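# Hand-Held Demonstration FAQ: Zutach Grippers, Shelf Tasks

Maintained by Edin Popescu. Applies to the paired hand-held grippers used at the Admont bench. For remote control of the arm through the Meinecke console, use the console manual; only the last two entries on this page cover it.

## What counts as one demonstration?

One demonstration runs from the start signal to the stop signal and contains one complete task. If you drop an object and recover it, keep recording. If you drop it and need to leave your standing position, stop and mark the take as failed. Failed takes are kept in the set with their own label and should not be deleted from the recorder.

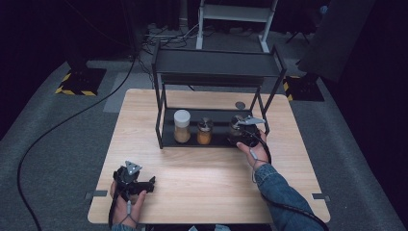
Shelf tasks are specified by object, start position, and end position. The order in which you handle the objects is your choice unless the task card fixes it. Approach each object along a path the arm could also follow. With jars on the lower tier of a two-tier shelf, the upper tier limits how steeply you can come in, so bring the jaws in from the front or the side and close them around the glass below the lid. Gripping by the lid is a separate task with a separate card.

## Do I have to use both hands?

Hold both grippers for every take, including single-hand tasks. The idle gripper still records. Keep it away from the working side and as still as is comfortable.

## How do I start a session?

1. Put the wrist straps on before picking up the grippers.
2. Route each cable along the forearm and check that it doesn't pull when you reach across the table.
3. Squeeze and release each trigger fully. Cakska, the recording software, stores the two end values as the closed and open limits.
4. Hold the jaws open over bare tabletop until the tracking light is steady.

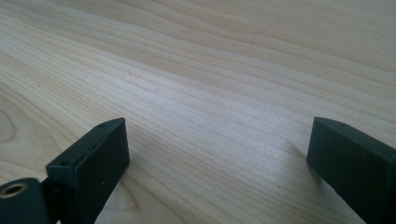 5. Enter the task card number and your operator code.
6. Give the start signal with the left trigger (two short squeezes).

## Cakska rejects the open limit. Why?

The usual cause is a trigger that was not fully released. Repeat step 3 slowly. If the value is rejected again, look for debris at the finger pivot. A third rejection means the gripper goes back to the rack with a tag on it.

## How fast should I move?

Slower than you would with bare hands. The arm replays at a capped speed, and motions above the cap are stretched, which shifts the timing of the grasp. Pause briefly before closing and again after closing. Do not pause in mid-transfer.

## How many takes are needed per task?

The minimum is 40 accepted takes per task card. The current shelf set holds 2,031 accepted takes and 221 failed ones. Change the starting layout after each accepted take. Small changes are enough: a few inches of position, or a swap between two objects.

## When should the finger pads be replaced?

Check the pads at the start of each session with the jaws open and nothing between them. Look along the top edge of each pad, at the seam where it meets the finger body.

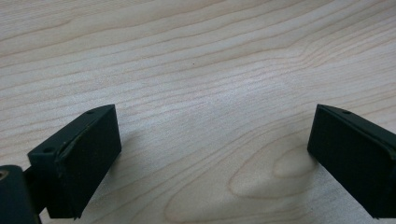 Edin Popescu asks that operators report a lifted seam even when the grip still feels normal. His reasoning is that a pad can shift under load long before it slips, and the recorded jaw width is then wrong for every take in the batch. Light scuffs on the finger body itself can be ignored. Write the gripper number and the finger (left or right) in the log.

## Can I mix hand-held and remote-control takes?

Yes, within one task but not within one batch. Console takes are slower and contain more small corrections. Cakska stores the input type in the batch header and cannot change it later.

## The console lost connection during a take. Is the take usable?

No. The arm holds its last commanded position when the link drops, and the log fills the gap with repeated values. Mark the take as failed, reconnect, and return the arm to its home pose before the next one. If the error code is 32, restart the console first.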